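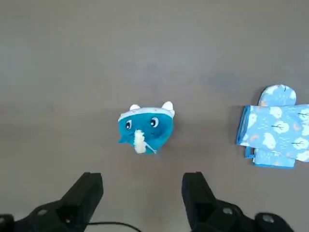

Druvcombe Ketik 21 Vaccine Transport Carrier

The Ketik 21 is a passive cold box for moving refrigerated vaccine from a county depot to school clinics, pharmacies and mobile sites. It holds 2 to 8 °C for 33 hours at an outside temperature of 43 °C, tested with the lid closed and four conditioned ice packs fitted.

Specifications
Storage volume: 16 liters
Weight, empty: 21 lb
Weight, fully loaded: 67 lb
Ice packs: four, water-filled, included
Lid: hinged, two latches, replaceable gasket
Data logger port: one, left side, fits Owino probes up to 5 mm

Use
Condition the packs at room temperature until water moves inside when shaken. Packs taken straight from the freezer can freeze the vials next to them. Place the probe in the center of the load and close both latches. Opening the lid shortens the hold time, so sites giving doses all day should keep a second carrier for working stock.

The Ketik 21 is not rated for frozen or ultra-cold products. For those, see the Grultunden dry ice shipper.

Cleaning
Wipe the liner with mild detergent and dry with the lid open. Do not use solvents. Check the gasket for cracks every September, before flu season orders go out.

Ordering
Sold singly or in pallets of 16. Replacement gaskets and ice packs are listed under Spare Parts.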